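Setting up the wrist camera of the Clunditz arm in simulation

Written by Natalina Cirillo, last change 25/09/2019

In this tutorial we set up the wrist camera of our arm in the simulated kitchen, so that it gives the same view as the camera on the real arm in the Brakville workshop. You need the arm model, the kitchen model and the Zamosen viewer. I suppose that you have already started the simulator at least once and that the arm moves when you use the sliders. If it does not, please first follow the page of Dario Amato about the joint drives.

Why we do it with care: the program which plans the grasp uses the position of the fingertips in the picture. When the camera is turned a little, the program still runs and gives no error, but the hand closes beside the handle. In August I lost two days with this.

Step 1. Load the cell
Open the viewer and load the kitchen together with the arm. Wait until the log shows the line "scene ready". Then stop the physics with the pause button. It is much easier to place a camera when nothing is moving.

Step 2. Attach the camera to the hand
In the tree on the left side, open the arm and look for the hand link. Add a new camera under this link. Be careful that you do not add it under the last arm link, which has nearly the same name. A camera on the arm link looks right at the beginning, but when the wrist turns, the fingers turn in the picture too, and this must never happen.

Step 3. Enter the position
The camera sits behind the gripper and looks along the fingers. Copy the three offsets from the drawing of the hand into the position fields. The drawing is in millimetres and the viewer wants metres, so divide first. For the rotation, start with zero in all three fields and change only one of them at a time. I write down each value on paper before I change it.

Step 4. Set the lens
Leave the field of view at the value of the real lens, also if you would like to see more of the room. Set the near limit as small as the viewer allows. If the near limit is too large, the fingers are cut open or they are not drawn at all, and people then look for the fault in the gripper model. The far limit can stay as it is.

Step 5. Open the gripper and look
Send the command for the fully open position and switch the main window to the wrist camera. Both fingers must come in from the lower border, one on the left and one on the right, with a wide gap between them. Of the gripper base you should see only a thin dark strip at the very bottom. If the strip is thick, the camera is too far back. If you see no strip, it is tilted too far up — correct this with the first rotation field, in small steps.

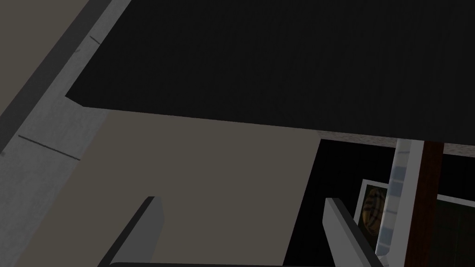 Wrist camera in the simulated kitchen, gripper open. The base bar is only a sliver on the lower border.

Do not worry if it is hard to say which part of the kitchen you are looking at. From the wrist you often see large surfaces from near, and at a strange angle. In this view a black slab takes most of the upper half and the plain grey surface lies between the fingers. A plain background like this is good for our check, as the edges of the pale fingers are easy to find against it.

Step 6. Check that the fingers stay in place
Start the physics again and move only the arm joints, slowly, one after the other. The kitchen will turn and slide through the picture, but the fingers must stay exactly where they are. I put a small piece of tape on my monitor at each fingertip. Osvaldo Fabbri laughs at this method, but he uses it too now.

After that, close the gripper. The two tips should meet at the middle of the picture width. If they meet to one side, go back to step 3 and look at the sideways offset. In most cases the sign is wrong.

Step 7. Check the light
Dark places inside the furniture are difficult for the camera. Drive the hand so that a dark opening is on one side of the picture, and see if you can still follow the edge of the finger in front of it. If not, raise the ambient light a little. Do not touch the exposure, which is used also by the Igwe camera on the ceiling.

Step 8. Save
Save the camera in the hand file and not in the kitchen file — otherwise it is gone when you load another room. Write the number of your setup in the file name, as we always do. Mine is 14.

When it still does not fit
The picture is upside down: the third rotation is half a turn wrong.
The picture is black: the camera is inside the housing of the hand. Move it out along its own axis.
The fingers shake when the arm moves: the camera is updated before the joints. Change the order in the update list, then load the cell again.

Questions about the hand drawing please send to Gianni Fabbri. He keeps the newest version.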